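Visit report: Jorkura housewares plant, Skemness, 6th December

The Skemness site molds and finishes plastic containers for Saston and two smaller brands. The tour took in the molding hall, the cooling racks and the inspection room, in that order. Visitors were issued ear protection at the door and asked to stay inside the yellow lines.

The molding hall runs 15 machines. Cycle times are posted on each one and change with the wall thickness of the part. Our guide gave the melt setting for the utility line as 245 °C, with a mold change every second shift. Regrind is allowed in the dark colors only – white parts are run from new material.

The inspection room was the most useful stop. White is the hardest color to check, as a matte surface under strong light hides shallow sink marks and shows every shadow that falls across it. Curved walls add to the problem.

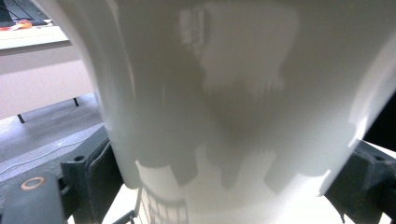 Inspectors are trained to turn the part under the lamp and watch whether a gray area moves with it. If it stays put while the part turns, it is a shadow. If it travels with the wall, the part goes to the reject bin. The rule is simple, but new staff need until their second week to apply it at line speed.

Rejects for the previous shift stood at 132, most of them for flow lines near the gate. Campos, the resin supplier, has proposed a different grade for trial in March.

Parking is limited and the bus stop is on the far side of the site – allow extra time.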